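Ticket: head and gripper streams drift apart on cloth episodes
Component: Drullov (episode aligner)
Reported by: Encarnación Manzano
Assigned to: Hatice Başaran
Status: open, workaround in place

Fabric episodes on the bed station fail the alignment check after export. Hard-object episodes from the same build pass.

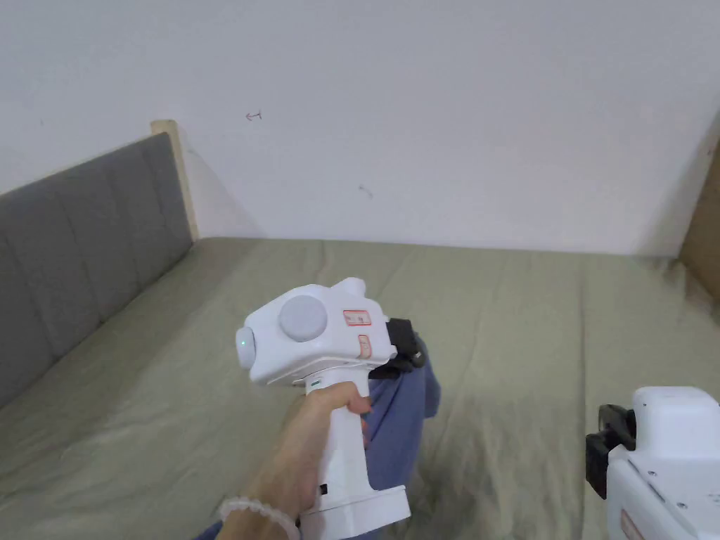
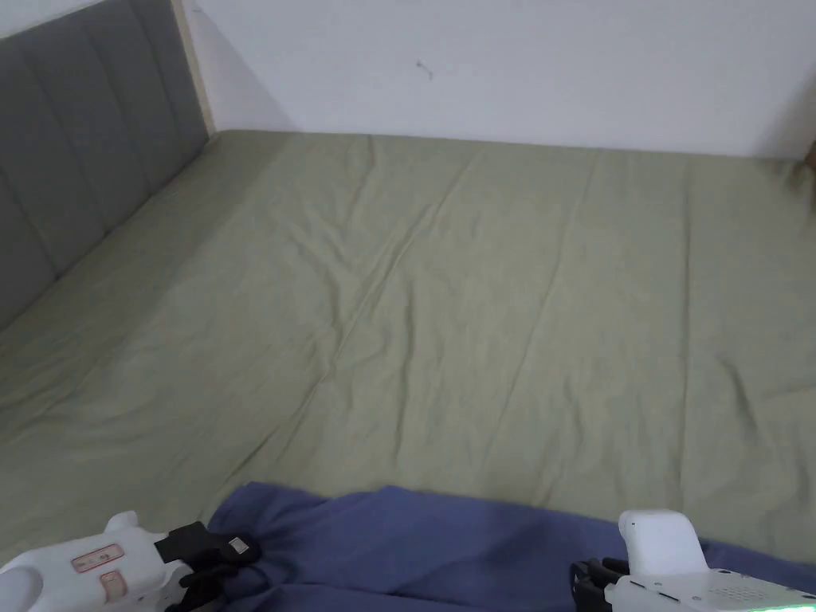
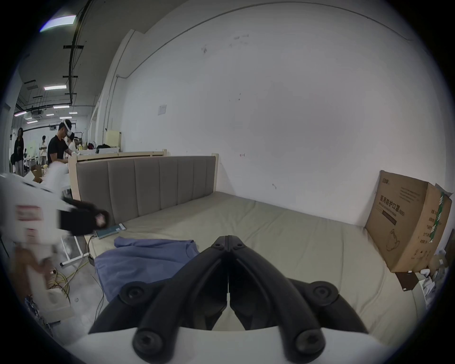

Drullov estimates the clock offset between each gripper stream and the head stream by correlating camera motion, then refines it on visual features shared by both views. The first step gives a usable value every time. The refinement step then moves it by up to 83 ms, always on cloth. Looking at where the matcher puts its keypoints, the head view offers it little on that station: a plain green sheet, a white wall and the seams of the gray headboard. The headboard channels repeat, so a match shifted by one panel scores nearly as well as the correct one. The gripper view has far more texture, with the printed carton against the wall and the ceiling lights in the room beyond, and none of it helps when the head camera is pointed down at the mattress.

Steps to reproduce
1. Check out the September build of Drullov.
2. Load any cloth episode from the bed station with both gripper streams enabled.
3. Run align with refine on. Note the offset per stream.
4. Run again with refine off and compare.

Expected: the two offsets agree within 7 ms.
Observed: they disagree on 20 of the 55 episodes in the batch. The sign of the error is not consistent.

Log excerpt
align: coarse offset ok, left
align: coarse offset ok, right
refine: inliers below threshold, left, continuing
refine: offset updated, left

Comment, Hatice Başaran
The third line is the bug. Below threshold should return the coarse value. It logs and carries on – the early return was lost when the matcher was moved into Tomić. I have restored it on a branch. The bad updates are gone for the low-inlier cases, but four episodes still pass the threshold on shifted headboard matches.

Comment, Encarnación Manzano
Confirmed on my side, same four. Masking the headboard region by hand fixes three of them. The last one has heavy motion blur at the start and I would leave it out of the regression set.

Comment, Hatice Başaran
Adding a ratio test against the second-best match, and a cap on how far refine may move the coarse value. Cap is configurable in the Rumum station file, default 20 ms. No change to the file format, so Duststead can keep reading old exports.

Workaround
Set refine to off for the bed station and re-export. Do not edit offsets in the exported files; the checksum covers them.

Remaining
Ratio test needs a unit test with repeated vertical structure. Branch is not merged.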